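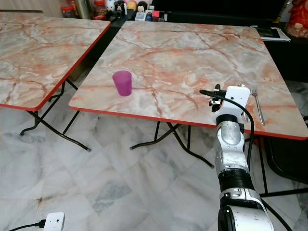
Fig. 1. Cup, fork and arm at the right-hand table, demo day.

Notes for week 4: what we saw at the Plurusix open day

For those of you who couldn't make it on Sunday, August 13, 2023, these notes should get you through the homework. For those who came along, thank you, and please read them anyway, because I left out half of what I meant to say while we were standing there (it got loud!).

Our host was Amnuay Jaidee, who ran the tabletop session and was very patient with us. Look at Fig. 1 again before you read on. A pink cup, a metal fork, a shiny table with a marble pattern. You'd clear that in two seconds without looking up from your phone. Now try writing down everything your hand has to know to do it, and you've got this week's topic.

Start with the cup. It's tall, it's a little tapered, and the plastic is frosted and lets some light through. See-through things give depth cameras a hard time, so ask yourself where the robot thinks the wall of the cup is. Amnuay's rule was to come in from the side and close slowly. Sheena Chisholm asked why not grab the rim from above, and he said you can, but then you'd better be sure how high the rim is. Good question, good answer – put both in your notebooks.

The fork is the one I want you to worry about. It's flat on the table, it's thin, it's polished so it throws light back at you, and it's lying at an angle close to the front corner. To pick it up, the fingers have to get right down to the table without hitting it. And which way do you turn the wrist? Across the handle, please, never along it.

Then there's the cable. Find it in the figure: it comes out of the gripper head, loops over to the right and runs down beside the arm. Every time you rotate the wrist you're also moving that loop, and the planner may know nothing at all about it. Ettore D'Amico tells me the Farina group lost 18 runs in March to a snagged cable, so please don't treat it as decoration.

Somebody wanted numbers. The team has logged 1146 picks with this setup, and a full session is 60 picks, which takes almost 4 hours with resets. Slow! I was surprised too.

For next time

Write one page on picking up the fork. Say where the fingers start, which way they face, and what you'd do if the first try closed on air. Sketches are fine and I don't care if they're ugly.

Read the Guner handout on grasp angles, skip the last section.

Viola Melis has the sign-up sheet for the Nosby visit. Closed shoes for that one.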